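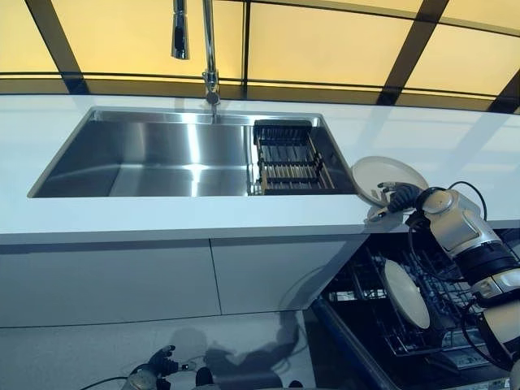
A multi-fingered gripper holds a plate beside the sink, over an open dishwasher.

Feb 2, 2024

Zitmont has approved the purchase of five robotic arms for dish handling in its staff kitchens, with delivery set for November. The budget allows $3000 per site for mounting and cabling and $800 per site for spare gripper fingers.

Naledi Motaung, who heads equipment planning, said racks and plates will be standardized before installation. Bids from Jomside and Gullgate were compared on service terms and replacement cost. The maintenance contract has yet to be awarded.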